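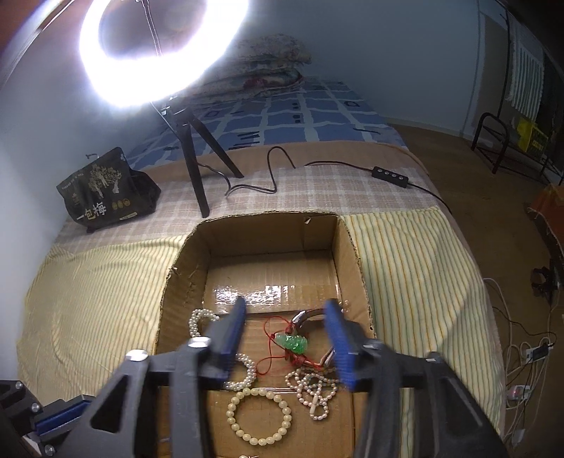

How do you keep pearl necklaces from making knots in a box? Close the clasp before you put the necklace away, and give every long strand its own place.

I have 22 necklaces, most from my aunt, and for years they all lived together in one drawer. Now I sort them every July. I do it on the bed, because a bead that falls on a blanket does not roll far.
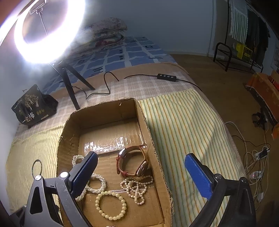

My own mistake was always to mix hard things with soft things. Pearls scratch easily, and metal is not kind to them. A watch like the one with the reddish-brown leather strap should not share a carton with a pearl necklace, especially when the strand loops under it. I wrap the watch in a sock first. A bracelet is easier, it can lie flat in its circle.

For a knot, put the strand on a plate and loosen it with two blunt needles. Do not pull. If the thread feels weak, bring it to a jeweller for restringing. 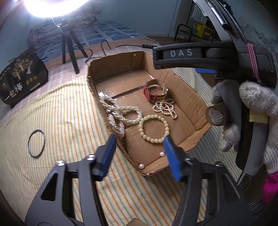

Long strands tangle first; the bracelet of larger beads keeps its shape.

Comments (3)

Kristaps Venckus: A drinking straw works too, for thin chains. Thread half through and close the clasp.

Tuấn Lã: What about perfume? My mother says never near pearls.

Ojārs Jõgi: @Tuấn she is right. Pearls go on last, after perfume.

Contact | © Luvora Home Tips | Back to top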